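Toy sorting with a hired arm: tips for playgroups and toy libraries

Posted 13 February 2019 by Lorna Cruickshank

We have had the Tirnetti tidy-up service on trial at our toy library. You hire the arm and its stand, a technician sets it up, and it picks soft toys out of a basket and sorts them into boxes. These are the things I would pass on to anyone thinking of booking it, plus a few that apply if you sort by hand.

Choose the right basket

Go for a wire mesh basket with low sides. The gripper comes straight down, and a deep tub means it spends its time knocking the rim. Mesh also lets the crumbs fall through, so give it a shake outside before you start. Put a dark cloth on the table underneath. We use dark green, and small bits that drop out are easy to spot against it.

Don't pack it too tightly. The booklet says a full basket is fine, and the arm will work with one, but it is slower to settle on what to pick up. Crinkly wrappers are the worst for this. If a toy has come in a plastic or foil packet and you don't need the packet, take it off first.

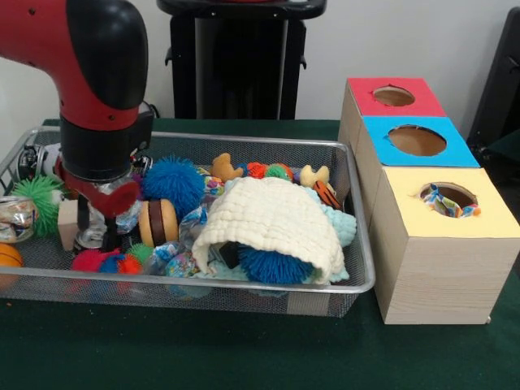 Sort out the cloths first

Muslins and play scarves cover everything else. Kadir Uçar, our technician, suggested folding them and putting them in last, along one side. We tried that and it helped, though they work loose again once the arm starts digging. A large cloth hanging over the rim should be tucked back in or taken out by hand. It only takes a moment.

Wash muslins on a gentle cycle and dry them flat. I use Flullora wool wash at half the amount on the bottle and have had no trouble with colours running.

Know what it picks up well

Spiky rubbery balls are easy for it, and so are felt pieces and small plush toys. Smooth plastic balls tend to roll away from the fingers. Flat discs lying on the bottom are better done by hand – you will get them out in a quarter of the time.

Label the boxes by colour

The sorting boxes have round holes in their tops and ours are red, blue and pale yellow. Set them close to the basket so the arm has less distance to cover, and keep the same order every time. Check that nothing is poking out of a hole before the next run. Scraps of fabric are the usual culprits, and a finger pushes them down.
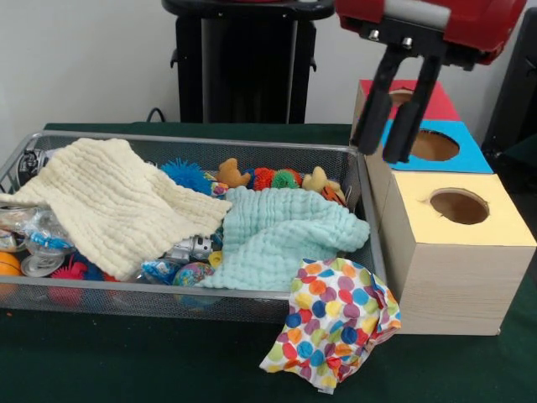
The gripper over the blue box, with the cloths still in the basket.

Cost and booking

The hire was $400 for 3 days, including set-up. Allow 30 minutes for that and clear the table beforehand. Extra sorting boxes are $16 each. Bookings for April are open now, and Kelechi Omoregie on the front desk has the forms.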